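Dress the Cable Before You Touch the Gains

Ojārs Uibo
3 Sep 2018

Most of the service time on a two-arm kitchen cell goes to software, and most of it is wasted. At Tater we kept a log on ours from March on. Of 317 stoppages, 28 were traced to control code. The rest were cables, clamps, finger pads and objects left in the wrong place. I think the daily check should be ordered accordingly.

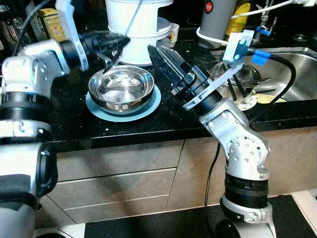
Cable routing comes first. A wrist cable needs slack for the full turn of the last joint, but slack has to go somewhere, and in a kitchen it goes toward the water. On the right arm the black cable leaves a blue clip at the top of the gripper bracket and loops out over the sink. I would accept that loop for a dry task. With a knife in the gripper I want it shorter, and checked by hand through the whole range before power is applied.

Pellari's setup sheet puts joint calibration ahead of this. I disagree – a cable that pulls on the wrist will spoil a good calibration within 2 shifts.
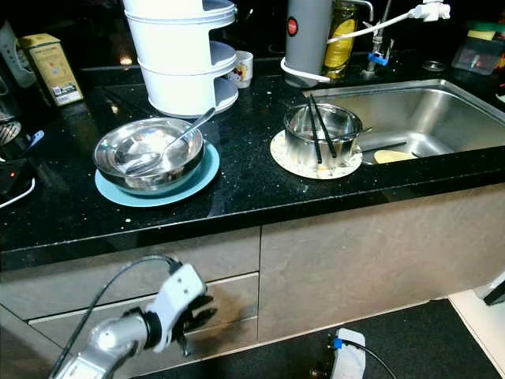
Fixtures are the second item, and they get less respect than they should. Mockus, who supplied our first mounts, wanted machined nests for every dish. We refused, and I still hold that household ware is adequate if its position is written down. The steel bowl on its light blue plate gives a clear edge to measure from, and the pot on the cream trivet gives another. Mark both on the stone and restore them before each run.

Power belongs on the same sheet. Adapters should be tugged, not looked at. 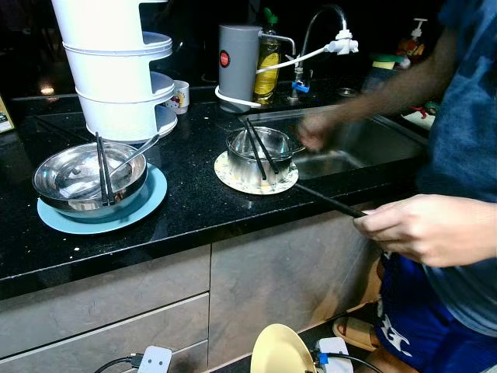

What Clivance got right

Their service plan has 3 lines: cables, fixtures, pads. Calibration is done afterward and only if a test pick fails. I would add a pad replacement interval, which they leave to the operator.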